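The Ledger from Bomley

The office in Bomley closed on a Friday, and Lacey Wainwright was the one who had to pack it. She had worked there seven years. The ferry company had sold its last boat in the spring, and the new owners wanted the building but not the paper.

She started with the back room. Most of it was fuel receipts and crew lists. Colin Parsons came up from the dock to carry boxes and talked the whole time about his knee. At noon he went out for sandwiches and she sat on the floor and opened the ledger.

It was her mother-in-law's handwriting. Godelieve Van Dijk had kept the passenger book for the Andby crossing until her eyes went. She wrote down the name of everyone who bought a ticket, what they carried, and whether they came back. The last part was not required. The company had never asked for it.
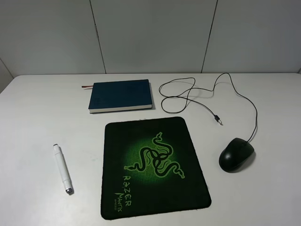 Lacey turned to October, the year of the storm. There were 339 names that month. Beside most of them Godelieve had put a small check for the return trip. A few had no check. Lacey knew some of those. One had married a man in Andby and stayed. One had gone on to the city and sent a card every winter.

The last name without a check was Iara Benítez. One suitcase, one birdcage, covered.

"Who's Iara Benítez?" she asked when Colin came back.

He put the sandwiches down on the windowsill. "Where did you see that?"

"In the book."

"She rented the room over the bakery," he said. "She taught my sister piano. Then she left."

"Godelieve wrote her down as not coming back."

"Well, she didn't."

He ate standing up. He had gotten ham for both of them, though she had asked for egg. After a while he said that he had driven Iara to the ferry that day, and that he had carried the birdcage. He said the bird was dead. It had died in the night and she wanted to bury it in Andby, where she'd bought it.

"You never told anyone that?"

"Who would I tell?"

They went back to work. By four o'clock the shelves were bare and the van was full. Lacey signed the form for the new owners and left the keys in the mailbox, as the letter told her to. She kept the ledger. It was not on the list.

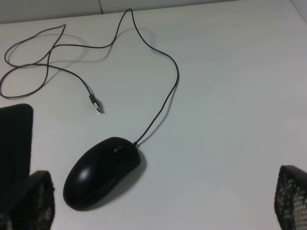 Story by Gion Reisinger
Posted 25/06/2019 in Short Fiction

That evening she looked up the name. She found a dentist, a runner, and a girl in a school play. On the third page of results there was a notice from a music school in Tredby. Iara Benítez was retiring, and there would be a small concert. The notice was two years old. It gave a phone number.

Lacey wrote the number on the back of a fuel receipt and drove to Colin's house. His porch light was on. He was out front with the hose, watering tomatoes in the dark.

"I don't want it," he said, when she held it out.

"All right."

"What would I say to her?"

"I don't know. Ask about the bird."

He turned off the hose and coiled it on its hook. Then he wiped his hand on his pants and took the receipt. He read both sides. The front was for 849 liters of diesel.

"That was the old Andby boat," he said. "She drank like that every week."

He asked if she wanted some tomatoes. She said she did, and he went inside to find a bag.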